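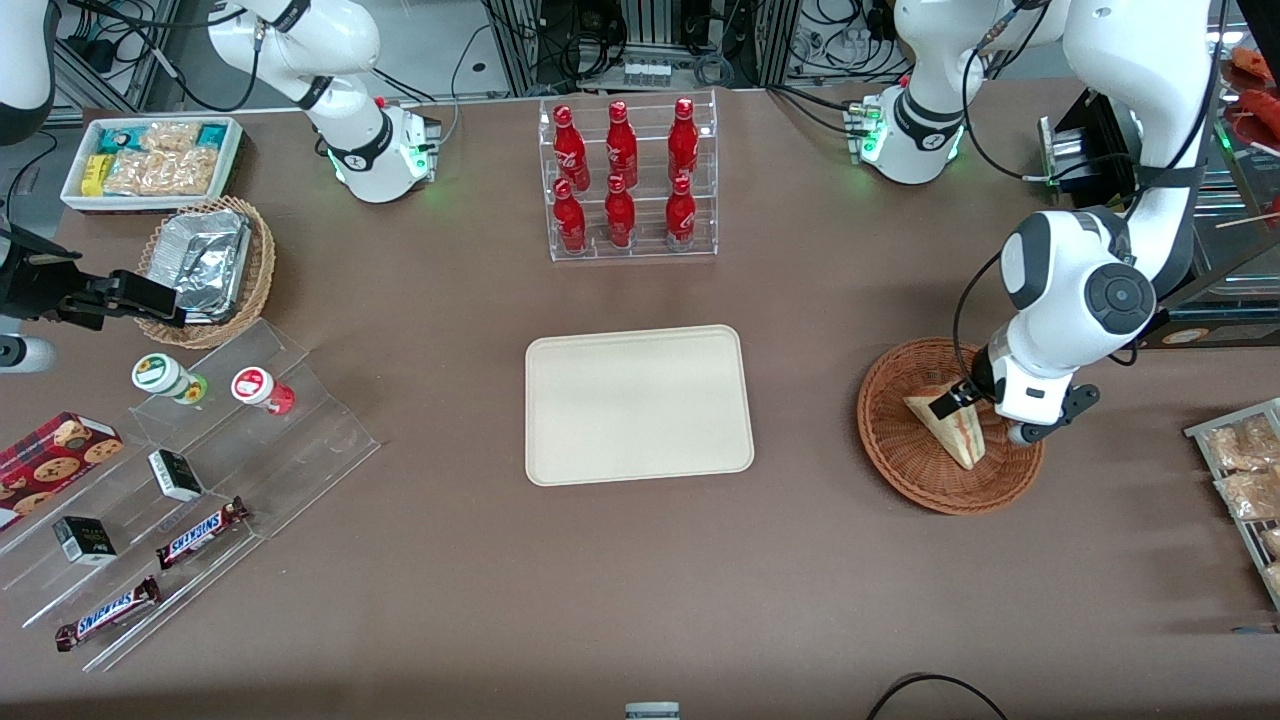

How to Look After a Robot That Packs Snacks

Have you ever had a job that you had to get ready for? Maybe you tie your sneakers before soccer, or tune your guitar before a lesson. Robots need to be made ready too, and they can't do it alone. Somebody has to check their joints, tidy their cables and put everything on the table where it belongs.

Our robot is called Istix. It has two arms, and its job is to pick up food from a table and put it on a tray, the way a person at a lunch counter would. Two people look after it. Golshifteh Mahmoudi is the technician, so she takes care of the metal, the motors and the wires. Oratile Botha sets up the table and teaches Istix its moves. Let's follow them through a morning!

7:30 a.m.: Wake-up time

Before any power goes on, Golshifteh walks all the way around the table and looks. She doesn't touch anything yet. She is hunting for small problems, like a screw that has backed out, or a cable that has slipped off its clip in the night.

Then she turns the key and the controller starts up. The controller is a gray box behind the table, and you can think of it as the place where all the messages go in and out. When Istix wants to bend an elbow, the message starts there and zips down a cable to the motor in that elbow. A message comes back too: "Okay, I bent this far." All day long, messages go out and come back, faster than you can blink.

The first thing the arms do is go home. "Home" is a special position that the robot always starts from, a bit like the starting line in a race. If the arms don't know where they are starting, they can't know where they'll end up. Try it yourself: close your eyes, have a friend turn you around, and then walk to the door. It's hard! You lost your home position.

Right arm, left arm

This part mixes up nearly every visitor. Istix has a right arm and a left arm, named as if the robot were a person standing on the far side of the table and facing you. So if you stand on our side and look across at it, the robot's right arm is on YOUR left, and its left arm is on YOUR right. It's the same when you face a friend. Hold up your right hand and ask your friend to hold up theirs, and you'll see!

Golshifteh writes "R" or "L" in her notebook for every repair, and she always means the robot's right or left. If she and Oratile used different rules, somebody would end up fixing the wrong arm.

Joints need stretching

Your arm can bend at the shoulder, the elbow and the wrist. A robot arm has joints as well, and on ours many of them have black or gray covers. Inside each joint there is a motor, some gears and a brake. The brake is clever: when the power goes off, it grabs hold, so the arm stays where it is and doesn't flop down onto somebody's sandwich.

Every morning the arms do stretches. Each joint moves slowly one way, then slowly the other way, and Golshifteh listens. Yes, listens! A healthy joint makes a soft hum. A joint that needs help might click or growl. She says she can tell which joint is moving with her back turned, and Oratile tested her once. She got every one right.

After that come the wipes. Food is messy stuff, and crumbs love to hide in corners. She wipes the outside of each arm with a damp cloth, working from the top down so that any crumbs she knocks loose fall on parts she hasn't cleaned yet. You can use that trick when you dust your bedroom shelves.

Cables: the robot's long loose sleeves

Look closely at the arms and you'll notice black cables hanging in loops. Why don't they lie flat and neat? Well, put on a sweater with sleeves that are too short and then reach for the ceiling. It pulls, doesn't it? A cable that is too tight does the same thing. When the arm stretches out, the cable tugs, and after enough tugs the tiny wires inside can snap.

So the cables get some extra length. But a loop that is too big can catch on something and drag it off the table! Getting the loop just right takes patience. Golshifteh moves the arm to its farthest reach, checks the loop, folds the arm up close, and checks the loop again. Then she fixes the clip and does the whole thing one more time.

Last March, Istix started dropping things for no reason anyone could see. It would close its gripper, lift a snack, and then, plop. The gripper is the robot's hand, the part with fingers that open and close. Oratile thought his program was wrong, and he spent a whole afternoon reading through it. Golshifteh changed the pads on the fingers. Plop, plop, plop!

In the end she found a cable with a crack on the inside, where it bent near the wrist. You couldn't see it at all. When the arm was straight, the message got through. When the wrist turned, the message stopped for a tiny moment and the fingers relaxed. A new cable from Brirnent came two days later, and it took 62 minutes to fit. The finished job went into the notebook with a big smiley face beside it.

Setting the table

Now it's Oratile's turn, and this is the part I like best. The table has to be laid out with lots of different foods, and every kind teaches the robot something.

A sandwich sits in a shallow wicker basket under the left gripper. Sandwiches are soft, so the fingers have to close gently. Squeeze too hard and you've got a pancake with filling. In another basket there's a package wrapped in crinkly silver foil. Foil is shiny, and shiny things are tricky for robot cameras, which can be fooled by bright reflections.

Red bottles stand in a clear case with compartments, tall ones at the back and smaller ones in front. A bottle has to be lifted straight up before it can go sideways, or it will bump the wall of its little room. The white bin holds bags of snacks, and those are the hardest of all! A bag changes shape every time you touch it. Candy bars and small boxes go on a clear stand with steps, so the arm must learn to reach for different heights.

In the middle goes the cream-colored tray. It starts out empty, and that's where the food ends up.

Oratile turns the tray a little each time he sets up. Can you guess why? If it were always perfectly straight, Istix might learn to put food in one spot and never bother to check where the tray is. Turning it makes the robot look before it moves. He mixes up the snacks too, for the same reason.

Clear plastic gets its own cleaning. Fingerprints on the clear stand and the bottle case can confuse the cameras, so Oratile goes over them with a soft dry cloth and carries them by the edges.

The careful test

With the table ready, you might think it's time to go full speed. Nope! First there is a slow run. Istix does its whole routine at the pace of a sleepy turtle, and both people stand well back beside the big red stop button. Anyone in the room is allowed to press that button, at any time, and they will never get in trouble for it. Visitors too.

During the slow run they watch for three things. Does either gripper touch something it shouldn't? Do the cable loops stay clear of the baskets? And do the two arms keep out of each other's way? Two arms are wonderful for sharing work, but they can bump elbows just like two kids at a small desk.

If everything goes well, the speed goes up a step, and then another. There are 5 speed steps altogether, and Istix only gets to the top one after the others have gone smoothly.

A book full of lifts

The controller keeps a count of every time a gripper closes. Last time Golshifteh changed the finger pads, the count on them had reached 1,568. The pads are grippy, like the bottoms of your sneakers, and like your sneakers they wear smooth. She rubs her thumb over each pad to feel it, then shines a small flashlight across it from the side. Worn places look glossy.

Old pads go in a jar on her shelf. She likes to compare them, and she has noticed that the right hand wears out on one side more than the other. They're still trying to work out the reason. Oratile's guess is the bottles.

Try it at home: be the gripper

You'll need a pair of kitchen tongs, a plate, and 9 things from the kitchen that won't break. Choose some hard things, some soft things and something in a bag. Ask a grown-up which ones are okay to use.

Put the plate in the middle of the table and spread your things out around it. Now move each one to the plate using only the tongs. Which was easiest? Which one slipped?

Next, wrap a rubber band around the end of each side of the tongs and try again. You've just fitted new finger pads!

Last of all, ask a friend to turn the plate and move it a little while your eyes are closed. Open your eyes and go. Notice how you look at the plate first, before your arm moves at all.

Words to know

Brake: the part that holds a joint still when the power is off.
Controller: the box that sends messages to the motors and gets messages back.
Gripper: a robot's hand.
Home position: the place where a robot arm starts from.
Joint: a place where an arm can bend or turn.
Pads: the grippy covers on a robot's fingers.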